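Kategorie: Robotik & Basteln › Greifer › Vormachen und Fernsteuern
Lesezeit: 2 Minuten

Handgreifer oder Fernsteuerung für Aufräumaufgaben?

zevo_bastler
Ich will unserem Arm beibringen, Kleinkram vom Bett in eine offene Box zu räumen. Fernsteuern kann ich ihn, brauche aber pro Durchgang fast eine Minute und treffe dann die Matratze. Mit dem Handgreifer von Gondeo geht es flott, nur sehen meine Bewegungen nachher aus wie die eines Menschen, der den Bus kriegen muss. Bisher habe ich etwa 3.000 Griffe, und der Arm schiebt flache Sachen trotzdem nur vor sich her. 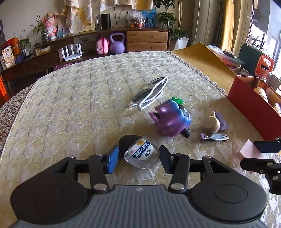 Liegt es am Vormachen oder an der Auswahl der Gegenstände? Einen Nagelknipser mit dem Handgreifer aufzuheben schaffe ich selbst nur nach gutem Zureden.

mirham77
Am Vormachen. Geh langsamer ran, halte vor dem Schließen kurz still und greif dieselbe Flasche auch mal von der anderen Seite. Ich habe im August alles weggeworfen, was kürzer als 5 Sekunden war, danach wurde es deutlich besser. Weiche Unterlagen sind gemein: Deine Hand gibt nach, der Arm drückt stur weiter. Für flache Teile nehme ich deshalb weiter die Fernsteuerung, acht Durchgänge pro Gegenstand, dann Kaffee.

Und die missratenen Griffe bitte aussortieren. Der Arm lernt die mit Begeisterung.

Kabelsalat
Kauf den Bainbridge, da ist das alles besser gelöst. Hab ihn selbst nicht, aber sieben Leute im anderen Forum sagen das auch.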